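Search the help center Go

Section 7: Setting play limits on your Dunilero account

These steps apply to the web version and the Movero app. You need a verified account before any limit can be saved. If your ID check is still open, finish Section 2 first.

Setting a deposit limit

1. Sign in and open Account, then Limits.
2. Select Deposit. Choose daily, weekly or monthly.
3. Type the amount in whole dollars. Leave out the dollar sign and commas. For example, enter 2229, not $2,229.
4. Select Save. A code goes to the phone number on file.
5. Enter the code within 60 seconds. If it expires, select Resend.

Note: A lower limit starts as soon as you enter the code. A higher limit waits seven days, and you have to sign in again and confirm it when the wait is over. If you do nothing, the old limit stays.

Note: Deposits made through Pappas wallets count toward the same limit. Bonus credit does not.

Setting a session reminder

1. Open Limits and select Time.
2. Pick 30, 60 or 90 minutes.
3. Turn on Pause at reminder if you want play to stop until you choose Continue or Sign out.
4. Select Save.

The clock keeps running when you switch between slots, tables and the sportsbook. It resets only after you sign out.

Caution: Open bets are not canceled by a session reminder or by a time limit. They settle in the normal way and any winnings go to your balance.

Taking a break or closing the account

1. Open Limits and select Time Out.
2. Choose a length. The shortest is 24 hours.
3. Withdraw your balance first if you want it now. Withdrawals during a break have to be requested through support.
4. Type your password and select Start.

Caution: A time out cannot be shortened once it starts, by you or by support staff. Self-exclusion is on a separate page and covers every site run on the Zerovix platform.
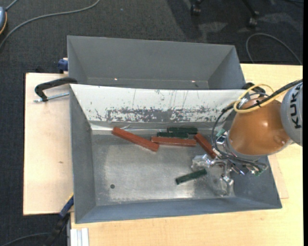

Fig. 7-2. Red and green blocks in a metal bin.

Checking your settings

1. Open Limits and select Summary.
2. Compare each line with what you entered. Pending changes are marked with a clock.
3. Select Email me a copy to keep a record.

If a line is wrong, do not enter the limit a second time. Write to support with the word LIMITS in the subject line and include your username.

Section prepared by Marilou Tolentino. Checked by Sze-wing Tam, July.

2 comments
7 shares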